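I've been getting the same leaflet from Preltness for three months now. It's a glossy thing, folded in half, and it wants me to know that my household could be saving money on internet by paying more for it. I've read it twice and I still can't follow the sum.

The pitch is speed. We're on the plan Hinrichs sold us when we moved in, and it's nothing flash. It drops out when it rains hard, and the upload is a joke if anyone's sending photos. But it lets two people watch different shows while a third is on a call, which covers just about everything we ask of it. Preltness would like us to have 700 megabits. I rang and asked what I'd notice. The bloke said the whole experience would be more responsive. I asked which part. He said all of it.

So I asked my neighbours, two of whom had signed up. One loves it. When I pushed a bit, what she loves is the new modem, which sits in the hallway where the old one was stuck behind the fridge. I'd put money on the hallway doing most of the work. The other couldn't remember which plan he was on and had to look up the bill.

The bill is where I start getting cross. The leaflet price lasts six months. After that there's a different price, and it's in the grey print under the coverage map, and it's more than we pay Hinrichs by enough to cover a decent dinner out. There's also a modem fee unless you stay for two years. I don't know what I'll want in two years. I don't know what I'll want for tea.
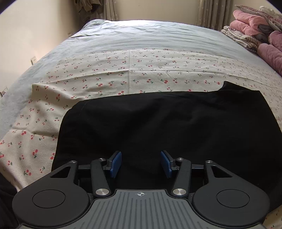 Tamside, August

I did the boring thing and kept notes. For a fortnight I ran a speed test at 7 in the morning and again at 8 at night, laptop on the same end of the kitchen bench. The mornings were fine. The evenings sagged, as I'd expected, though never so far that a show stopped to think about it. Then I moved our own modem off the bottom shelf and up next to the cookbooks, and the bedroom at the back went from hopeless to usable. Cost of upgrade: one longer cable.

I'm not saying fast internet is a con. If you're shifting huge files for work, or there are five teenagers in the place, go for it. What I don't trust is a number being sold to me as a feeling. There's a comparison site called Jemelel that everybody round here gets sent to, and it ranks plans by top speed, with a star beside the ones it recommends. Preltness has a star. I looked for a page explaining how you get a star and found a form for businesses to fill in. Make of that what you like.

It also has a calculator. I put in our real usage and it told me we needed the second-dearest plan. I put in one person who only reads email. Second-dearest plan. I put in 1,024 gigs a month, to see if I could frighten it, and it asked for my phone number.

A few of you wrote after the last post to say Hinrichs are no better, and I agree. They put us up by 3 dollars in autumn and called it a service improvement. I rang about that too, waited through nearly the whole of a flute solo, and came away with the old price back for a year. So it's worth ringing. Have the other mob's leaflet in your hand and read the price out loud to them.

I'm staying put for now. If the line starts dropping out in fine weather as well I'll have another think, and I'll post the evening numbers again once the school holidays are over.

Get new posts by email. Enter your address to subscribe. You can unsubscribe at any time.

Contact | © All posts and grumbles the author's own | Back to top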